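From the Shared Workshop: Arm Build Update

The Flirkmont arm has moved off the bench and onto the floor. Pylyp Yatsenko has been putting it together since June, mostly in the evenings, and for the last month the work has been on the gripper and the small camera at the wrist. The arm itself is a Trunda kit with the original claw taken off. The fingers are our own, black and tapered toward the tip, and they are the ninth version. The first few were too blunt to get hold of anything smaller than a soup can.

The job Pylyp picked for it is batteries: take an AA cell, bring it to a remote control with the cover off, and set it in the compartment. It takes a person a couple of seconds. For the arm it means holding a round object by its sides, tilting it, pushing one end against a spring and then lowering the other end without letting go too soon. A cell that rolls a few degrees in the fingers can still go in. A cell that tips a few degrees usually can't.

We spent a long time on grip force. At the factory setting the motor squeezed hard enough that the finger tips bowed outward and the cell shot across the room. Pylyp wrote a limit into the controller and tuned it in small steps until the fingers would hold a battery without bending. The number we ended up with is 200, on a scale that only means something to that controller. Anyone borrowing the arm should leave it there.
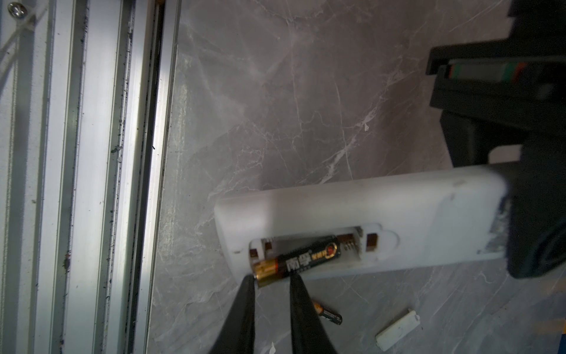 The other trouble was the wrist cable. It used to loop out on the outside of the arm and snag whenever the last joint turned past halfway. It now runs along the inside with 2 clips, and there is enough slack for a full turn. If you hear it tick against the housing, stop and push the upper clip back on.

So far the log has 567 attempts in it. Most of the early ones are failures and were kept on purpose, with a note on each about what went wrong. The most common note is "spring end high," meaning the cell came in over the top of the spring and sat on it. Pylyp has since changed the approach so the arm comes in lower and slides forward before it lets go. That helped, although the log is short on runs with the new approach and it is too early to put a figure on it.

Next on the list is the battery cover, which is harder. It is thin, it lies flat, and the fingers have very little to get under. Jalik has offered to print a set of tips with a small lip on the inside edge — we will try those before changing anything else.

We could use more remotes, working or dead, as long as the battery springs are still in them. Leave them in the tray by the door marked Vakulenko, which is the old name of the parts shelf. Loose screws go in the jar, please, and not in the tray.

Pylyp is usually at the arm from 7 p.m. on open evenings and is glad to let people run it. Closed shoes, and keep long sleeves away from the elbow joint.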